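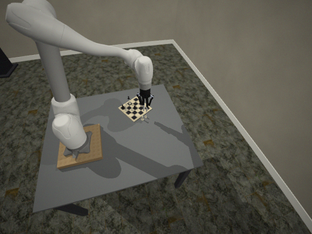
Plekosside is the name of a student project in its second year, and its aim is narrow: a simulated arm should pick up a chess piece from a named square and put it down on another. Lorcan Brennan runs the evening class it grew out of. Maëlys Huet joined as a student and now looks after most of the control code.

I spoke to them on Mon 7 February, before the class started.

Brennan was keen to set limits on the description. "It does not play chess," he said. "There is no engine attached. It is given a start square and an end square as text, and it has to carry out the move."

The choice of chess was practical. The squares give a known grid, the pieces are small compared with the gripper, and a bad grasp shows up at once. Huet said the board is deliberately turned on the table, so that its edges do not run parallel to the table's. "In the first version it was square to the base of the arm. People wrote code that only worked for that case and did not notice. Now the board angle changes at every reset, and you have to handle the rotation properly."

The gripper comes down vertically. Huet described this as a simplification she would keep. "With the tool pointing straight down you only have to solve for position and one angle. The fingers open, go down either side of the piece, close, and lift. The open fingers need room, and that is where most of the failures are. If there is a neighbour on the next square, you knock it over."

Pieces do not begin in the normal chess layout. The reset script scatters them, and some can end up close together or near the corners. Brennan regards the close pairs as the useful test. "Anyone can pick up a piece standing alone in the middle. I mark them on the pairs."

Each student's code is run for 400 trials, with the random seed fixed so that results can be compared. A trial counts as passed if the piece is upright on the target square and no other piece has moved to a different square. Last May the best entry passed a little over half. Huet's own entry, she said, came third, mainly because of a sign error in the wrist angle that she found 2 days after the deadline.

Contact between the fingers and the pieces took up much of the autumn. Light objects in a simulator tend to slide or jump when squeezed - Huet's word was "spit" - and the class tried smaller time steps before changing the friction values. "The smaller step helped, but a full run then took all night on the old machine. We went back to the original step and made the finger pads softer."

Lighting is fixed for now. The arm throws a wide shadow over the table, and students who locate the pieces by camera have had trouble with it. Brennan does not plan to remove it. "They can subtract it or train through it. I have no preference."

Next term the class will add captures, which means clearing the target square first and placing the taken piece on the table beside the board. Huet has written the checker for this but not the reset script. The existing one still sometimes drops a piece across the border, and she wants that fixed before anyone builds on it.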